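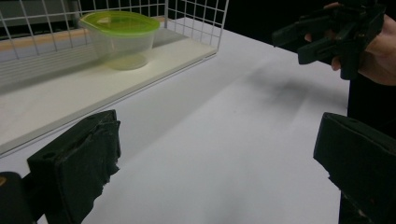
2 Jan 2024

Range was open again after the holiday, so I went out to Mondstead at nine. Cold, no wind to speak of, flags hanging straight down. Kristóf was already on the end bench with his .22 and had taken the only decent chair.

Shot the .177 first, 13 groups at 40 yards off the bag. The first three were all over the place. I let the rifle sit outside for a while and after that they tightened up. Filled from the tank twice. I stopped each time the gauge dropped below the green and wrote down the shot count in the other notebook.

The heavier pellets still go low and left. I tried them again with the hammer spring backed off a quarter turn and it got worse, so I put it back where it was. Kristóf thinks it's the barrel band touching. I will take it off this week and check with a strip of paper.

The tin says 400 but I have never counted. One more tin after this one, then I have to order. Cameron Whitcombe wants to split a box with me, which would save on shipping.

The pump needs a new seal. It hisses on the upstroke - has done since September - and I keep putting it off. Jakab at the club has a spare kit and said he'd bring it.

Home by one. Cleaned the barrel with two dry patches and left it at that. Scope caps are still missing, must look in the car.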